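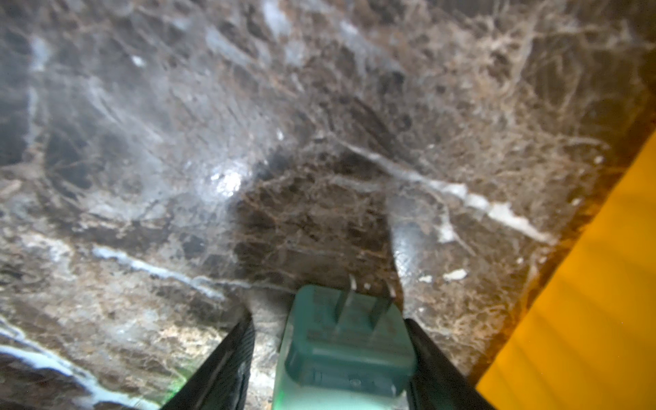
The first thing anyone selling stone sealer wants to know is whether you have been losing sleep over your countertops. I hadn't been. I had a kitchen, a mortgage and a bottle of dish soap, and the three got along fine. Then a flyer came through the door from a company called Peltora, offering a "protective program" for natural stone at $245 a visit, twice a year, and I began to wonder what I was supposed to be protecting. Take a polished slab of dark brown marble, with tan veins running through it like a net and one white streak that widens as it goes. A salesman will look at that white streak and call it a weak point. He may even be right. What he won't do is tell you how he knows, standing in your kitchen with a brochure in one hand.

I have spent a good part of this spring asking people how they know. It has been an education, mostly in how far a small truth can be stretched.

The small truth goes like this. Marble is mostly calcite, and calcite reacts with acid. Leave half a lemon face down on it overnight and you will have a dull ring in the morning. That is etching, and it's real damage, in that the acid has eaten a little of the surface. Marble is also slightly porous, so oil or red wine left sitting can sink in and darken it. That is staining. They are two separate problems. A penetrating sealer slows down the second and does next to nothing about the first.

Almost every pitch I heard ran the two together.

The Peltora man was polite and had clearly given his talk many times. He put a drop of water on the counter and we both looked at it for a while. If it soaked in and left a dark spot, he said, the stone was "open." It didn't soak in. He then told me the seal was probably old and could fail at any time. I asked what result would have meant I didn't need the service. He said that was a good question and moved on to the payment plan.

I would have left it there, but a neighbor had already signed up. Efren Quiambao lives two doors down from me in Nonbridge and is not a gullible person. He fixes his own furnace. He paid for the first visit in June, got a certificate with a gold border, and two weeks later found a cloudy patch where somebody had set down a cut lime. He called the company. They explained that etching wasn't covered, and quoted him $800 to hone and repolish.

"I read the whole contract afterward," he told me. "It's in there. It's on page four, and it says 'surface alteration.' I thought that meant if I took a hammer to it."

I took the question to Yuk-lan Kan, who has cut and installed stone for most of her working life and sells no sealer of any kind, a fact I found restful. Her view is that sealing is worth doing on some stones, pointless on others, and simple enough on all of them that a homeowner can manage it with a rag. You wipe it on, wait as long as the can tells you, and wipe off everything that hasn't gone in. People go wrong at the last step, she says, leaving a film that dries into streaks, and then they pay someone to remove the streaks.

What about dark stone in particular? Several sellers had told me it needs extra care. She shrugged. Dark stone shows etching more, because the dull spot has something to stand out against. That makes it more annoying to live with. It doesn't make it weaker. As for veins, some are sound, and some have been filled with resin at the factory -- you would have to know the slab, and a brochure doesn't.

I did try to be fair to the other side. Chia-hao Ho, who sold a rival treatment called Flodix until last year, agreed to talk about the business on the condition that I didn't make him sound like a crook. He doesn't sound like one to me. He believed in the product, he said, and still has it on his own bathroom vanity. But he described the sales training with a certain weariness. They were taught to ask about children first, then guests, then resale value. The word "bacteria" was encouraged. "Nobody buys on the chemistry," he said. "They buy because they spent a lot on the stone and they're scared."

That seems to me the honest center of it. Natural stone is expensive, and it arrives with very little in the way of instructions. Into that silence walks anybody with a spray bottle. Flodix's top package, when Ho was selling it, came to $1319 for a kitchen of ordinary size, and he says customers rarely argued. They had already spent so much that it felt like part of the bill.

I also asked what the word "lifetime" meant in the warranties. I looked at three. In one it meant the lifetime of the coating, which ends, by the contract's own definition, when the coating stops working. I read that sentence several times, hoping I had misunderstood it.

None of this proves the treatments are useless. There are newer hard coatings meant to resist acid, and Kan has seen one hold up well in a restaurant bar. She has also seen one peel. I would like to see a proper test, with untreated stone beside treated stone and somebody neutral holding the lemon. I asked both companies for one. Peltora sent me customer reviews. Flodix sent me the same brochure Ho used to hand out, with a new cover.

Quiambao decided against the repolishing. He keeps a cutting board over the cloudy patch, and he has canceled the second visit, though it took him three phone calls and a letter. My own counter got a wipe of store-bought sealer on a Wednesday evening. It took twenty minutes, most of them spent waiting.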